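Stop making the sim club prove itself

Every March the same argument. Are the kids in the robot club doing robotics if most of what they do is on a screen? I run the Thursday session and I'm tired of it, so this is my side, typed on the bus.

Simulation first. Always. Kolon, our one real arm, cost us a whole term. Thirty pupils signed up, 3 got to touch it in any given week, the rest watched. Half had gone by Easter. Can't blame them.

Now everybody gets Lalaleo, which is the simulator, on the old library machines. Break it, press reset, go again. One pair got through 199 resets on a single task and wrote down what they changed each time, wich is more method than I ever managed in a science lesson.

What parents say is that it's a video game. Well. Games are kind to you. This isn't. Set the grip angle wrong and the thing slides off and you sit there working out why. Trigonometry, before tea, by choice.

The other complaint is the Khunthong Cup. Judges there still give extra marks for hardware on the table, and a school with money turns up with three arms and a van. Ours turn up with a laptop. Same thinking, less metal. I'd scrap the hardware bonus tomorrow, and I'd mark the logbooks instead because thats where you see who understood it.

And the tasks are not toy ones. Hold a rod at a slant. Deal with a mouse on a mat when there's a globe and a trophy on the same table. Dull to look at, hard to do.

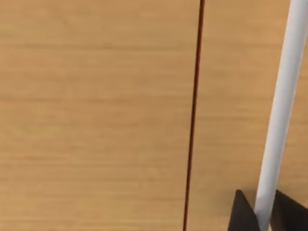 The white rod and the black gripper fingers first, then the mouse on its red mat.

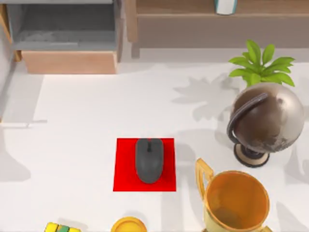

What I'd ask for

Not much. A second room on Thursdays. Judges who open the code. And let Pater, our team, enter on the same terms as everyone else, no asterisk by the name. If they lose on those terms, fine, they'll be back at the screens next week moaning about friction settings.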